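Categoria: Trabalhos de alunos > Ambiente e zonas costeiras

Deriva e retenção de plásticos leves na praia de Jundora
Relatório final de projeto

1. Objetivo

O trabalho teve por objetivo estimar a fração de resíduos plásticos que permanece na faixa entre marés depois de um ciclo completo de maré viva, e comparar esse valor com o obtido para o material acumulado na linha de detritos superior. A bibliografia consultada trata sobretudo de acumulação anual; para intervalos curtos os dados são escassos e pouco comparáveis entre si.

2. Área de estudo

A praia de Jundora tem orientação noroeste e é limitada a sul pelo molhe do cais de Stesumport. O sedimento é areia média, com cascalho na base da duna. Foi definido um troço de 350 m, dividido em transetos perpendiculares à linha de água. O extremo sul foi excluído por receber a descarga de uma linha de água canalizada, que introduziria material de origem terrestre recente.

3. Métodos

As recolhas decorreram em abril, sempre na baixa-mar da manhã. Em cada transeto foram recolhidos todos os fragmentos com dimensão superior a 5 mm. O material foi lavado com água doce, seco à temperatura ambiente e separado por tipo: garrafas e tampas, película, espuma, cabos e redes, fragmentos rígidos não identificáveis.

Para o ensaio de deriva foram usados 34 marcadores de cortiça numerados, colocados na linha média da maré. A cortiça foi escolhida por ser biodegradável, embora flutue mais do que a maior parte dos plásticos recolhidos — limitação retomada na secção 5.

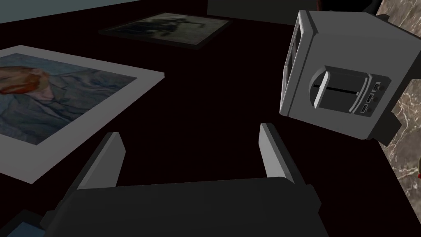

Os registos foram introduzidos no programa Saltus, em folhas separadas por transeto, e verificados por um segundo elemento do grupo. As discrepâncias de classificação entre película e fragmento rígido foram resolvidas por nova observação à lupa.

4. Resultados

Foram contabilizados 1,086 kg de plástico seco. A película dominou em número de itens, mas os cabos e redes representaram a maior parcela da massa. A linha de detritos superior concentrou a maior parte das tampas, quase sempre misturadas com algas secas.

Nos transetos próximos do molhe a densidade foi mais elevada em todas as recolhas. O padrão é compatível com a corrente longitudinal descrita por Mac Mathúna para costas com obstáculos transversais, ainda que o nosso troço seja demasiado curto para o confirmar. Nenhum marcador foi recuperado a norte do ponto de largada.

5. Discussão

Os valores de retenção devem ser lidos com reserva. A diferença de flutuabilidade entre a cortiça e o plástico afeta a exposição ao vento, e o vento não foi medido no local; usaram-se dados de uma estação situada no interior. Também não foi possível distinguir o material enterrado do material exportado para o mar — ambos surgem nos registos como ausentes.

Para uma repetição do ensaio recomenda-se o uso de marcadores com densidade ajustada, a escavação de uma quadrícula por transeto e a instalação de um anemómetro na base da duna. As folhas de registo encontram-se no anexo B.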